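The maker of the Kukesska block sets has been at it long enough to talk about a painted wooden cube for most of a pot of coffee, and I was happy to let her. The first set she ever owned dated from 1962, she told me, and it came from an uncle who had lost half of the pieces and never once said sorry for it.

"People want 400 shapes now," she said, pouring me a second cup (I hadn't asked, but I wasn't going to refuse). "Give me a red one, a yellow one and a green one and I'm busy until supper. And a square to build on! A plain black square. It gives your eye a place to go."

We got on to stacking, and to what she likes about a plain white table under bright colors.

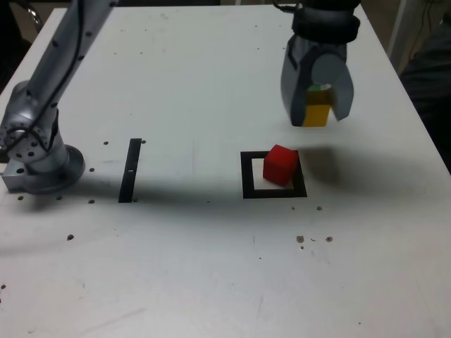
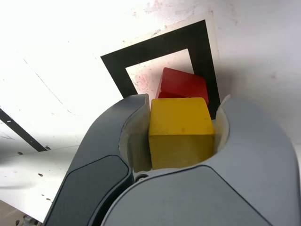
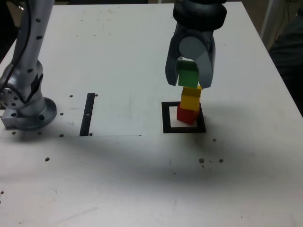
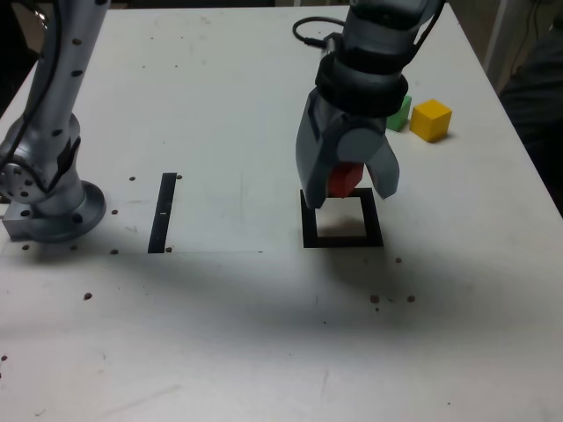 Does it matter which color goes on the bottom?

"Only to the person building," she said. "I've always started with red, my sister swore by green, and we argued about it through a whole December when we were small. What I do care about is that the bottom one sits flat, and that you let go of it before you reach for the next."

She is working on a smaller set now, called Vitus, with softer corners, and she has been testing paint for it since spring. The yellow is giving her trouble.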